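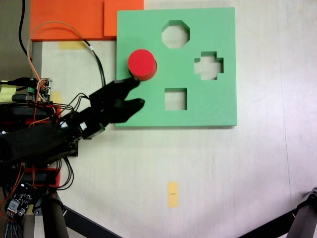
Shape sorter, green foam board, red cylinder up in the corner. Thread on foam vs. wood below.

1/ I've been sorting out the toy shelf this August and the shape sorters took longer than everything else put together. Writing down what I learned in case somebody else is shopping for one.

2/ We had a wooden one first, from Hevico. Nice paint, heavy box, lid with the holes in it. The trouble is the noise. Every block that goes in lands like a dropped shoe, and at 6 in the morning that matters.

3/ Foam boards are quiet. You lay them flat on the table and the pieces go into the holes from above. There's no box to tip out afterward and no lid to pinch fingers.

4/ The mint green is easy on the eyes, and a red piece shows up well against it. I didn't expect to care about color, but a piece that matches the board gets lost fast.

5/ Look for clean-cut edges. I bought a cheap board from Drivberg last year and the holes had fuzz in the corners. The square block stuck every time. Sent it back.

6/ Thickness matters more than size. A thin board slides around and the pieces fall over. A thick one holds them upright and leaves enough sticking up to grab.

7/ On shapes: the round one is the easy start, it goes in at any angle. Square is next. The octagon gets mistaken for the circle a lot. The plus is the hard one - it has to be lined up properly and most kids put it away for later.

8/ Price. I paid 14 dollars for a foam set at Grirnent. The wooden one was 70. I like wood, but not 70 dollars' worth.

9/ Cleaning: damp cloth, a little dish soap, dry it flat. Don't lean it against a radiator. Ours got a bend that took two days under a stack of books to come out.

10/ Teeth marks are the one real weak point. Foam dents and it stays dented. If your kid still chews everything, wait a few months or get wood.

11/ Storage: the board goes on the shelf on its side, the pieces go in a zip bag clipped to it. Before the bag I was finding the octagon under the couch every week.

12/ Someone asked about the Sæther boards. Haven't tried them. They list one with 15 shapes, which sounds like a lot of pieces to pick up.

13/ Puzzles are the next shelf down. Will post those when I've checked which ones still have all their pieces.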